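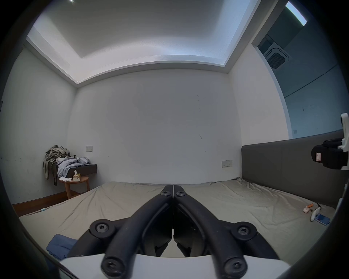
6. Carbonation loss after opening

The tonic waters in this part of the study were bought at retail and stored upright in the dark until use. Two bottle closures were compared: the crown cap with a reusable stopper fitted after opening (Closto), and the screw cap supplied by the bottler. All the bottles came from the Flarnberg plant and carried the same best-before date, 12/06/2019. We did not test cans, which cannot be closed again in the home without extra equipment.

Each bottle was opened, poured down to the same fill line and closed again within a minute. It was then left in a refrigerator for 16 hours. Dissolved carbon dioxide was measured before opening and again at the end of the storage period, using the pressure and temperature method described by Yau and Volov. Readings taken while the instrument was still settling were thrown out and repeated on a fresh bottle from the same case.

The screw caps held pressure better than the stoppers in both batches. Most of the difference came from a small group of stoppers whose rubber seal had hardened, and when these were left out the two closures were close. We have kept them in the main analysis. A buyer has no easy way of telling a hardened seal from a good one, and the stoppers were all within the period of use given by the maker.

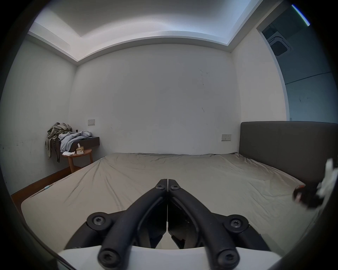

Headspace mattered more than closure. A bottle that was half empty lost much of its gas into the space above the liquid whatever was used to close it, and the loss went on each time the bottle was opened. This agrees with the model curve in Figure 2 of the preceding section, although the measured values fall a little below the curve at large headspace. The model assumes that the liquid is still. Pouring is not gentle, and some gas leaves in the glass and in the neck of the bottle before the cap goes back on.

The tasting panel had 6 members, all of whom had taken part in the ginger ale trial in July. They were served the stored samples next to freshly opened ones and asked to mark bitterness, sweetness and fizz on a line scale. Stored samples were marked as sweeter and less bitter – a result we had expected for sweetness only. Quinine levels did not change in storage, so the lower bitterness is most likely an effect of the weaker fizz on how the drink is perceived. A larger panel would be needed to separate the two.

One batch was also checked at a storage pressure of 900 millibars to see whether altitude should be recorded in later work. The effect was smaller than the spread between bottles and is not considered further. The authors thank Rosemarie Steinbach for preparing the panel samples.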